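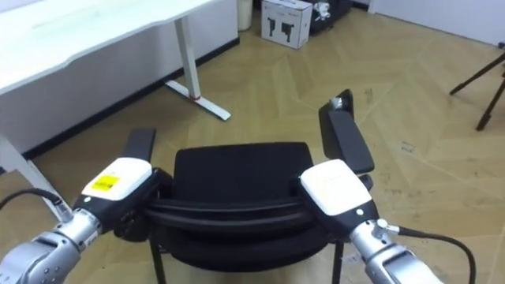

I have now sat through three sales calls about robots that tidy rooms, and I still can't get a straight price for one.

Some background for anyone who doesn't follow my moaning on here. I look after the building budget for a training centre with 21 teaching rooms. Every evening the chairs have to go back under the desks, the bins get emptied and the floors get done. Two people do all of it between five and eight. One of them is retiring in December, and somebody above me read an article on a train, so I've been asked to "scope an automated option". There is a spreadsheet. I've been living in it.

The machine everyone wants to talk about has two arms and takes hold of an office chair by both armrests, one gripper on each. Fine. I can see the sense in that, armrests are a decent thing to get hold of. But we've got 82 chairs with armrests and a great many more without, the stacking sort with a slot in the back, and when I asked the man from Kulteck what happens with those he said it was "on the roadmap". I wrote that down under costs.

Then there's the money itself. Kulteck won't sell you one, they'll only lease, and the lease is worked out after a site visit you pay for. Fidham will sell you one but the grippers are listed as consumables, like printer ink, and the quote had a blank where the price of a replacement pair should have been. I asked twice. The second time I got a brochure.

Sugawara were the most grown-up of the lot. They sent an actual engineer, Nuanchan Thongdee, and she answered what I asked, including when the answer was no. No, it can't manage our stairs. No, it won't work round people who are still packing up. Yes, you'd want a person in the building while it's running. I liked her a great deal and came away less keen to buy anything, so make of that what you will.

Her figure for the first year's support was 4,000, on top of the machine, and that's with me doing the basic checks myself. I haven't any training in basic checks. The training is extra.

What bothers me most is the column I can't fill in. If a person has to be there anyway, whose wages are we saving? I put this to my boss and he said the person could be doing something else. What else, at seven in the evening? He's going to have a think.

I've also been told to budget for "room preparation", and it took me a good while to find out what that covers. Cables up off the floor, mostly. Boxes moved out of the way, desks kept where the map says they are. Anyone who has ever worked in a shared building will know how long desks stay where a map says they are. Ours wander – the one in room nine has ended up in the corridor more than once and I've stopped asking.

I'm not against the things. I thought I'd hate the demo and I didn't, I watched it for far longer than I needed to. If we were fitting out a new place from nothing, all one kind of chair and one flat floor, I'd be asking different questions. But we aren't, and for the price of the support contract alone I could get felt feet on every chair leg in the building and the floors sanded where they've scuffed.

So the draft I'm sending up has a line for more evening hours, a line for matching chairs (Itby do a plain one that I've sat in and would happily sit in again), and a line at the bottom that says "robot, review next year". I've put a zero beside it for now. If anyone reading has leased one of these and has a real invoice they're willing to talk about, with the grippers on it, please leave a comment. Comments from people who sell them will be deleted like last time.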